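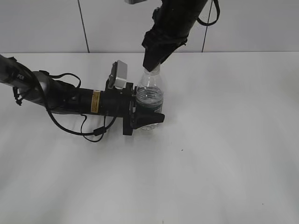

Figure 4-1. Left arm holding the bottle, right arm at the neck.

4.3 Recording the bottle task by remote control

This section covers teaching a two-arm Lagman station to open a water bottle. You drive both arms from the Stadito hand controllers while the Totivau recorder saves the joint positions, gripper openings and camera video. Finish the arm calibration in 4.1 and the controller pairing in 4.2 before you start.

4.3.1 Start an episode

1. Turn the mode switch to REMOTE. Both status lamps show blue.
2. Hold the two controllers in the same pose as the arms and squeeze both grips to link them.
3. Press RECORD on the left controller. One short beep means the episode is open.
4. Bring the left gripper in from the side and close it low on the bottle.
5. Lower the right gripper to the cap. Stop when the tip touches.
6. Close the right gripper, turn, release, turn your hand back and repeat. Use short turns.
7. When the cap is free, lift it, move it to the right and set it on the table.
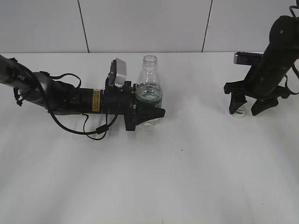

Figure 4-2. Cap on the table under the right gripper. The left gripper stays closed on the bottle.

8. Open the right gripper fully and raise the arm before you let go of the left one.
9. Press RECORD again. Two beeps mean the episode is saved.

CAUTION: Set the left grip force no higher than 126 on the Stadito scale. An open bottle that is squeezed too hard will push water out over the gripper.

NOTE: If the link drops in the middle of an episode (error 479), both arms hold position. Press DISCARD, not RECORD. A saved episode with a gap in it will be rejected by the Guline trainer later, and finding it by hand is slow.

4.3.2 Reset between episodes

Move both arms to the park position and press PAUSE. Stand a closed bottle on the table, left of center and toward the back. Shift it a little each time so the recordings do not all begin from the same spot.
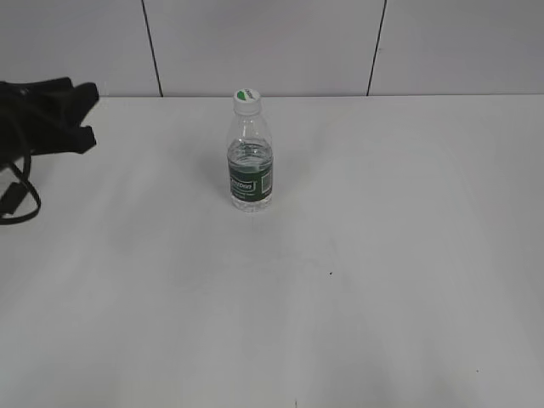

Figure 4-3. Bottle upright with the cap on.

Keep the same brand of bottle for a whole set. Labels and cap colors can change between sets, but write the change in the set notes.

4.3.3 Wrist views

Open the Views tab and step through the wrist cameras one at a time. The fingers should show at the bottom of the picture. If they do not, loosen the bracket screw, tilt the camera and tighten it again.
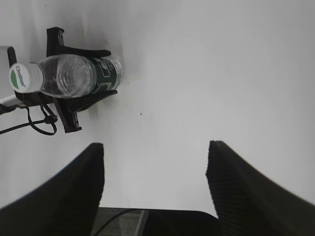 Camera exposure is locked when the first episode of a set begins. If the room light changes — blinds, a lamp switched off — close the set and open a new one.

4.3.4 How many to record

A full set is 600 episodes. The recorder will accept up to 996 before it asks for a new folder. Change operators between sets if you can, and take a break when your turns start getting long or jerky. To check a set, go to 4.4, Playback and trimming.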